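Puduslow open day, 2025-04-27

The Josby furniture works opens its doors to the public twice a year, once in December, when it's too cold to go, and once in spring, when it rains. I picked the rain. Parking was in a field. My left shoe is still in the garage.

Admission was 2 dollars, paid into a coffee can, and it bought you a paper map on which the restrooms had been moved by hand. The tour started 14 minutes late and went through the sawmill, the drying sheds and a long hallway of framed certificates, where we spent more time than at the saws.

The drying sheds were my favorite. They smell like a pencil case, and they're warm. Several of us asked questions there that we didn't need answered.
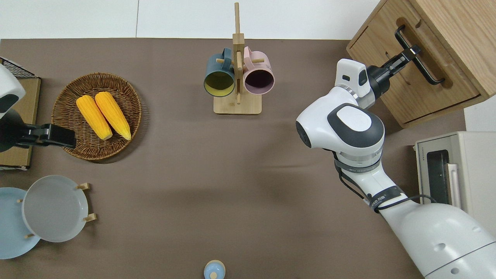 Can you buy anything on the day?

Seconds only, from the shop behind the paint room, and they take cash. A stool with one opinionated leg was 11 dollars. The full Pleveo line is kept behind a rope, with a price list you have to ask for. I asked. I thanked them and went back to the stools.

Lunch was soup in the canteen, served under a large portrait of the founder, Þrastardóttir, who looks as if she has tried the soup. A sign by the door says the works turned out 2168 chairs last year. There were not enough of them in the canteen, so I ate standing up next to the fire extinguisher.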